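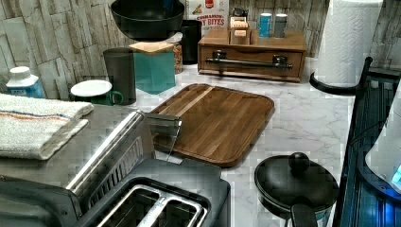
Subject: Re: Worktop clutter, where do you draw the line?

Hermine Moser wrote:

> I've given up and put everything in cupboards, toaster included. My worktop looks lovely and I have to bend down 26 times before breakfast. Does anyone leave things out and still find room to chop an onion? And what do you do about canisters that don't match?

Oh Hermine, put the toaster back! Mine has never lived in a cupboard and never will, it's far too heavy and the crumbs go everywhere. I fold a tea towel over the top of it (the white one with the blue and orange stripes) and that's its parking place until I need it.

As for matching, I gave up on that years ago. My favourite is a teal square one with a light wooden lid, and it sits right at the front where I can reach it, with the plain black and grey ones round about. I did look at a set of 6 from Aigner, all cream, and couldn't get excited. Glass jars are good for anything you forget you've bought, by the way. I like to see when I'm running low.

The thing I can't solve is cereal. The box stands at the back against the tiles next to my big black bowl, and every morning it's the bowl that has to move first. Gertraud swears by decanting it but then where do you put the bit that won't fit in?

Does anybody have a shelf riser they like, 36 cm or so wide? Marble pattern shows every scratch, so rubber feet please.

Off to make toast,
Pam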